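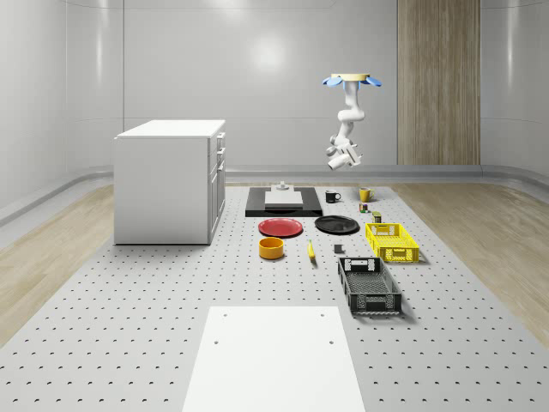

Kombo tidy-up room: both crates empty, mugs at the back

Is the Jasberg Kombo simulator worth £70 for a beginner?

Posted by Gladys Koech, November 11, 2025

Hello all. I run a small after-school tech club in Orkcombe and we're thinking of paying for the Kombo package, the one where you get the simulated arm and a set of household rooms to practise in. There's no hardware, it's all on screen. We've got the free trial at the moment and I've been playing with the tidy-up room (crates, plates, mugs, a banana, you know the one). The kids love it, but I can't decide if they'd learn anything that carries over to a real arm, or if it's just a very slow video game!

I've got three questions really. Does the full licence add much beyond the trial? Will it run on school laptops, which are getting on a bit? And has anyone managed to get the arm to pick up a mug by the handle -- mine keeps knocking into the one next to it and I've started taking it personally.

Budget is tight, so £70 matters to us. Thanks in advance.

Sabina Šťastný

I've had the full licence since July and I'd say yes, with a couple of moans. You get 62 rooms instead of the handful in the trial, and you can save your own layouts, which was the big thing for me. I like starting with two objects on the table and adding the rest once the program copes. With everything out at once it's hard to tell what went wrong.

Laptops: mine is old and fairly rubbish and it copes if I turn the shadows and reflections off. With them on, the fan sounds like a hairdryer. Try one of the school ones on the trial before you pay, as the full version seemed just as heavy to me.

On the mugs, stop going for the handle! Come straight down from above and grip the rim. Also leave a bit of height when the arm travels across, because the default path is low and it'll clip anything tall on the way. It's under Motion, then Clearance, and you have to press Apply twice for some reason. And do have a go with the viewpoint down by the arm. I ignored it for weeks and it's been the most useful view for lining things up. 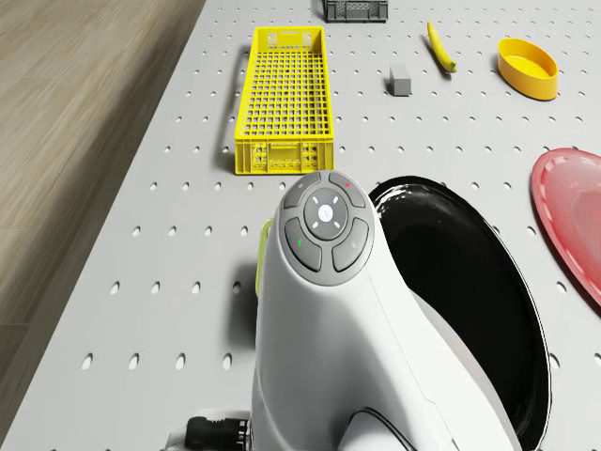
The flat things are where I still struggle. Plates need a tilt of the wrist and I get it right maybe one go in three. Bowls are kinder. The banana is fine as long as you grip it across the middle and turn the wrist to match whichever way it's lying, and the little block is the one I'd give a complete newcomer first.

Does it carry over? Partly. My nephew went from Kombo to a real arm at his college and he already understood the joints and the waypoints, but real objects slip a lot more. The help pages are thin as well, and support took ages to write back to me.

benchrat3000

dont bother, just use one of the free ones. loads about. the rooms are pretty but you can make your own if you're patient. never tried the mug thing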